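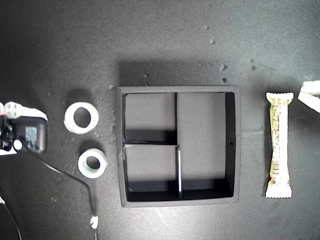
Section 4: Following a Daytime Drama with the Nulby Episode Tracker

Welcome back! By now you should have Nulby installed and your viewer name chosen, so we can get to the fun part, which is setting up your first show. Soap operas are a little different from other programs, because they run nearly every weekday for decades and the cast comes and goes (and comes back from the dead, and then goes again). Nulby was built with that in mind. If you like to keep a paper cast chart by the television, as plenty of our longtime viewers do, a couple of rolls of tape like the two lying flat on that dark gray surface will serve you well for sticking up new faces as they arrive. The steps below take care of the on-screen side of things, and we'll use the serial Drarkdale all the way through so that you can follow along.

Adding the show

1. Open Nulby and choose Shows, then Add a Serial. Please don't use Add a Series, which sorts everything by season and will make a terrible muddle of a soap.

2. Type the name of the show and pick it from the list. Drarkdale appears twice, once for the original broadcast and once for the weekend omnibus. Choose the one you really watch.

3. Set your starting point. New viewers can tap Today. If you have been away for a while, tap Pick a Date and scroll back to the last episode you remember, even dimly -- a wedding or a courtroom scene usually helps.

4. Tap Save. The show now sits on your front page with its next airing underneath.

Note: If your local station moves the show for ball games or breaking news, the airing time will be wrong until the evening update comes through. Your place in the story isn't affected.

Keeping up with the cast

1. From the show's page, open Cast and turn on Comings and Goings.

2. Choose how much you want to know. First Airing tells you about a new or departing actor only after the episode has been shown. Announced tells you as soon as the show confirms it. Whispers includes the rumors as well.

3. If a role has been recast, tap the character's name and then Played By. You'll see each actor in order, with the dates of their first and last scenes. Sotiris Tzavaras, who put together our Drarkdale pages, has gone back over three different actors in the part of young Dr. Jakine, and we're very grateful to him.

4. To follow a favorite performer to another show, press and hold the name and choose Follow.

Caution: Whispers can't be un-read! Once it is on, exit rumors show up on your front page in large type, where anyone sharing your tablet will see them. Kerubo Mutiso on our help desk hears about this every August, when contracts come up and the gossip gets going, and she suggests a separate viewer name for each person in the house.

Catching up after a break

1. Open the show and tap Missed Episodes.

2. Choose Short for a few lines on each episode, or Storyline to read one plot at a time. Storyline is lovely if you only care about the Rashidi family and would gladly skip the business at the marina.

3. Tick off each episode as you finish it. If you tick one by mistake, tap it again.

Note: Recaps written before Apr 6, 2018 are in the older style and can't be sorted by storyline. They open as plain pages, and you can search them by character name.

Section 5 covers reminders and recording.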